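Trandlow Guest Rooms: Maintenance Helpdesk
Ticket: Shower curtain, ground floor accessible bathroom
Raised by: Leonie Plattner
Assigned to: Troels Baldursdóttir
Status: Resolved

Leonie Plattner wrote:
Hi all! The curtain in the ground floor shower has started swinging inwards as soon as the water is on, and it sticks to people's legs. Two guests have mentioned it this week. There's also a puddle outside the stall after every shower, always at the open end. We only changed the curtain in September and I really like it, so I'd love to keep it if we can.

Troels Baldursdóttir wrote:
Thanks Leonie, lovely clear report! Before I come over, could you check three things?
1. Is the bottom hem inside the stall when the curtain is drawn?
2. Do all the rings slide freely, or does one stop short?
3. Does it still swing with the bathroom door wide open?

Leonie Plattner wrote:
1. Inside, yes, except at the open end, where it rides up over the edge.
2. One ring sticks! Second from the end. I have to tug it.
3. Still swings, but less.

Troels Baldursdóttir wrote:
Brilliant, that sticky ring explains the puddle. The curtain never gets the last bit of the way, so people pull on the fabric and the hem lifts. I'll bring a new set of Rekeck rings and some clip-on hem weights, 20 g each.

Inger Hallgrímsson wrote:
Butting in from housekeeping — please don't let anyone steady themselves on the curtain while they're testing it. The grab bar is there for that and it's a really good one. Also, we've been washing this curtain at 40 and it comes out beautifully, so no need to order another.

Troels Baldursdóttir wrote:
Visit done, 28th October. Swapped the full set of rings, wiped down the rail, put weights along the hem. Ran the shower for 11 minutes with the door shut. Floor outside stayed dry, and the curtain moved a little at the start and then settled. So pleased with this one!
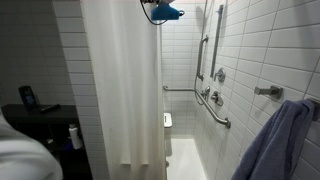

Ground floor shower: curtain, open side of the stall and corner grab bar.

Remaining creases near the bottom are only fold lines, I think, and I'd expect them to drop out with a few days' hanging. I checked the fixings on both grab bars while I was in there, and they're all tight.

Leonie Plattner wrote:
Used it myself this morning and it's SO much better, thank you! Could we have the same rings upstairs?

Troels Baldursdóttir wrote:
Of course! Please open a new ticket for upstairs so the parts go against the right room. Closing this one.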